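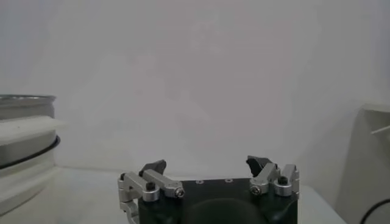 Looking After Flat and Matte Painted Walls

A matte light gray wall is easy to live with until somebody leans a bike on it. The finish hides dents and bad plastering well, but it marks more easily than satin and it does not like being scrubbed. These are the methods we use at Dremmont for our own rooms and for the rental units on Coughlan.

Dusting

Dust the walls before you wash them. If you put a wet sponge on a dusty wall you get gray streaks that are harder to remove than the dust was. Use a dry microfiber mop head or a clean cloth wrapped over a broom and held with a rubber band. Start at the ceiling line and work down. Change the cloth when it looks dirty.

Twice a year is enough for most rooms. Do it more often over baseboard heaters and behind the TV.

Washing

Warm water first. Add a few drops of dish soap only if plain water does nothing. Wring the sponge until it stops dripping, then wipe lightly and go a little past the mark on all sides. Rinse with a second damp sponge and pat dry with a towel.

Do not use a melamine sponge on flat paint unless you have tried it behind a door first. It is a very fine abrasive and it will polish the paint. You may not see the shiny patch straight on, but you will see it from the side in the evening with a lamp on.

Scuffs and pencil

Black rubber scuffs: a soft white eraser, short strokes, hardly any pressure. Brush off the crumbs with a dry paintbrush.

Pencil: same eraser. Don't wet it.

Crayon: press a warm (not hot) iron over a folded paper towel for a few seconds, lift, and move to a clean part of the towel. Whatever color is left usually has to be painted over.

Grease near a stove or light switch: a paste of baking soda and water, left on for 4 minutes, then wiped off with a damp cloth. Don't rub the paste in.

Filling small holes

For nail and screw holes, push any raised edge flat with the handle of a putty knife. Fill with lightweight spackle, let it dry, and fill again, as the first coat nearly always sinks. Sand with 220 grit until you can't feel the patch with your fingertips. Wipe off the dust and dab a little primer on the spackle. Skip the primer and the patch will show dull, even in matte.

Anything wider than a quarter gets mesh tape or a proper patch.

Touching up

Matte is the most forgiving finish for touch-ups, provided you have the original paint. Stir it for longer than you think it needs, scraping the bottom of the can. Put a small amount on a mini foam roller, roll most of it off onto cardboard, then cover the mark and feather out the edges. A brush leaves a different texture from a roller and the spot will stand out.

Let it dry at least 4 hours before you judge the color. Gray paint dries a shade darker than it looks wet, and more than once I have gone back to "fix" a patch that only needed leaving alone until after lunch.

If the wall has been up for several years, or gets direct sun, expect even the original paint to be off by a little. In that case paint the whole wall from corner to corner. The change won't be noticed where two walls meet.

Keeping track of the paint

Write the brand, color number, finish, room and month on the lid and again on the side of the can. Lids get swapped. We also keep a card taped inside the hall closet with a dab of each color on it. Ours is Drulerness 74 in the hall and both bedrooms, and having one gray throughout has saved a lot of standing in the garage holding two cans up to the light.

Pour leftovers into a glass jar filled close to the top. A half-empty gallon skins over – a full jar keeps for years. Don't store it where it can freeze.

Light

Gray changes with the bulb. Under a warm bulb it can go slightly beige and under a cool one it goes blue. If a freshly painted room looks wrong at night, try different bulbs before buying more paint. Check the wall by daylight as well, because shading across a plain wall is often just the window and has nothing to do with the coats.

For high walls

We rent a platform from Hirerer when we do the stairwell. Book it early in spring, when everyone else is painting too, and ask for the rubber feet. They are kept separately and get left off the order.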